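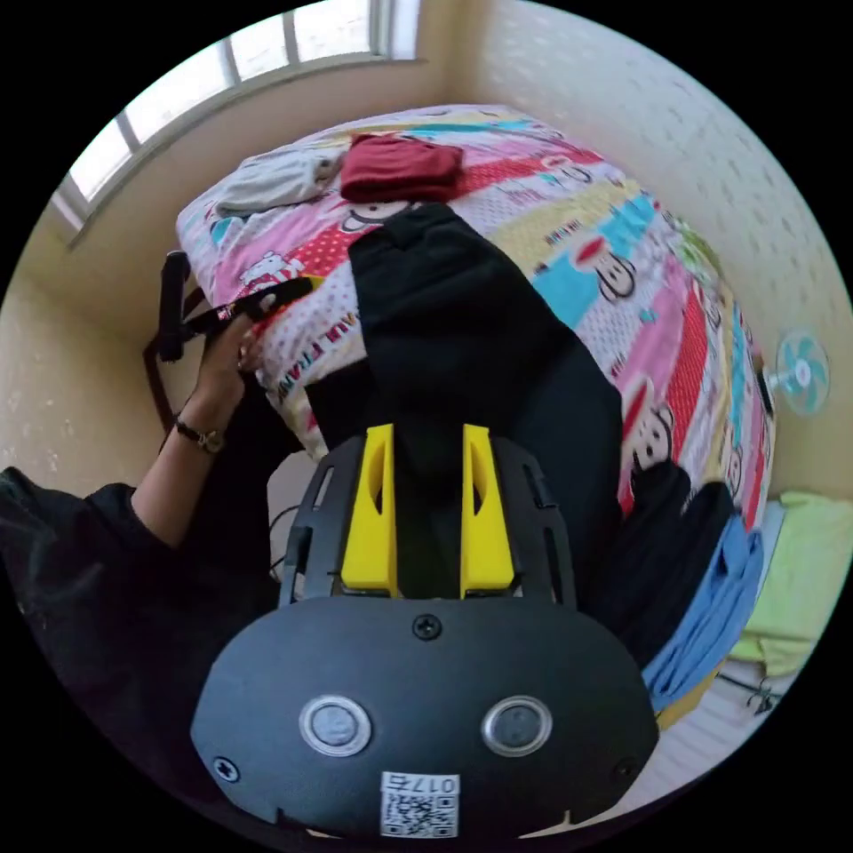
Remis drawer dividers with folding card, set of 5, reviewed after a month

I don't like being told how to fold a shirt. I have been folding clothes on top of a bed for most of my life, with average results, and the idea that I needed a $40 set of plastic dividers and a printed card to do it properly annoyed me before the package even arrived. So keep that in mind.

What you get is five adjustable dividers, a sheet of stick-on labels and the card. Remis calls the whole thing a "wardrobe reset system." The box says it holds up to 100 garments. I would like to meet the garments. If they mean baby socks, fine. Adult sweatpants, no chance, unless you own a lot more drawers than I do.

The card first, because it's the part they push hardest. It wants you to clear a "calm, neutral surface" before you start. My surface is a bed with a kids' duvet on it, diagonal stripes in every color going, big monkey faces and a bit of Hello Kitty for good measure. There's nothing calm about it. It works perfectly well. Black clothes show up against pink and turquoise better than they would on a gray bedspread, and you can see which end is the waist without holding everything up to the window. Ignore that line on the card.

The fold itself is the usual thing: lay it flat, bring one side over, fold it in thirds from the bottom, stand it on its edge. If you've seen any tidying show you know it already. For T-shirts the instructions are clear and the result does stand up. For anything long, the card gets vague.

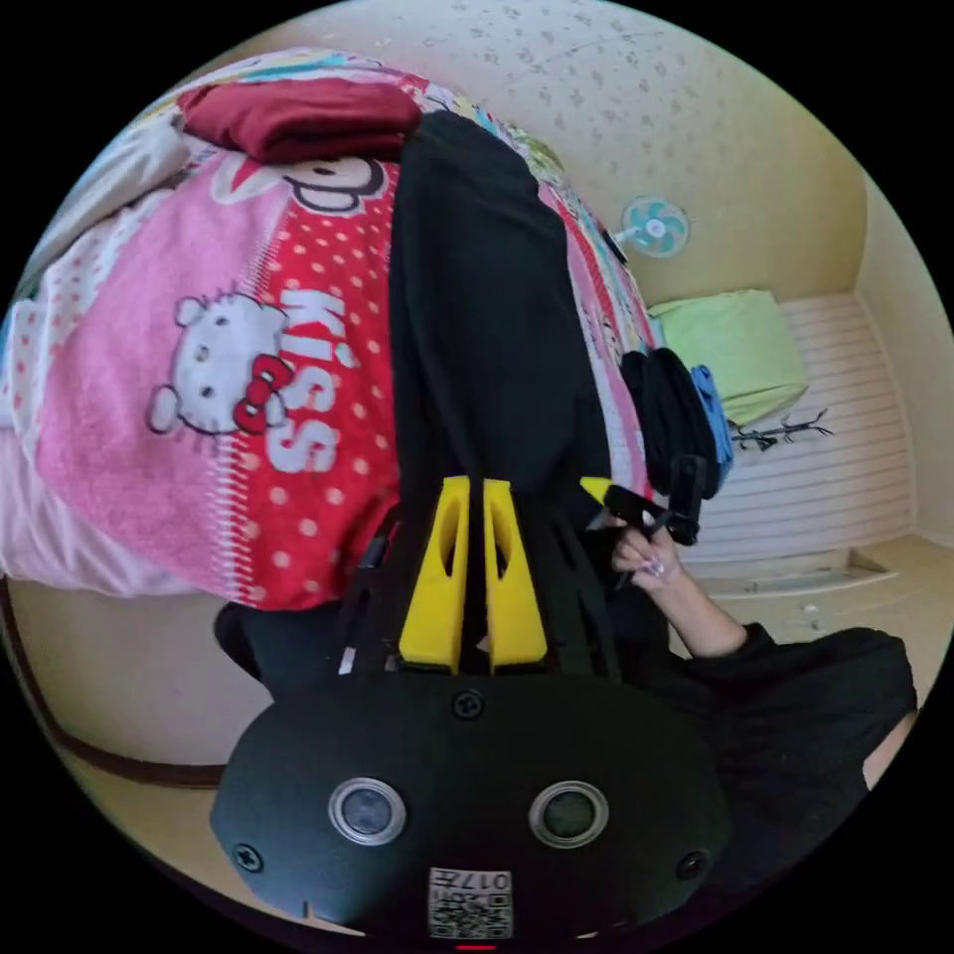 Long black things are where I lost patience. The card shows a tidy rectangle of cloth that is already smooth and already square, and then shows it folded. The step I needed was the one before that, getting a long limp piece of dark fabric to lie straight on a soft bed without one edge rolling under. What helped was pulling it from one end and letting the rest drag flat, then going over it once with a hand. You can do that for free. Also, on a plush blanket the fabric catches a little, so lift and set it down again if it bunches. A firm table is quicker if you have one big enough. I don't.

Now the dividers. They come in 2 heights, and of course the set doesn't say on the front which one you are buying. Mine were the tall ones and they only just cleared the top of a standard dresser drawer. They push out on a spring and hold with rubber ends. Four of mine have stayed where I put them. The fifth creeps forward every time the drawer is opened hard, and by Saturday it's usually lying on its side under the pajamas. I swapped it with one of the others to see if the drawer was at fault. Same divider, same problem.

The labels are useless. They peel off the rubbery finish in a day or so, and I know which drawer has socks in it.

I'll give them this: the drawers with the four good dividers are still in order, and they wouldn't normally be. Folded clothes don't slump into each other when you take one out. Dark clothes especially, because I can now see the edges of each one and I've stopped unfolding three to find the pair I want.

Is that worth $40? I had the Skomel ones before, which are thinner, cost less and have no card, and they bowed in the middle when the drawer was full. The Remis ones don't bow. If Remis sold them loose without the card and labels, I'd say buy four. Volasent carries them but only as the full set, at the same price, and wouldn't exchange the single bad one without the whole box going back. I'd already recycled the box.

Three stars. Measure your drawer before you order, inside, top to bottom. Shoeboxes cut down would get you most of the way there if your drawers are shallow.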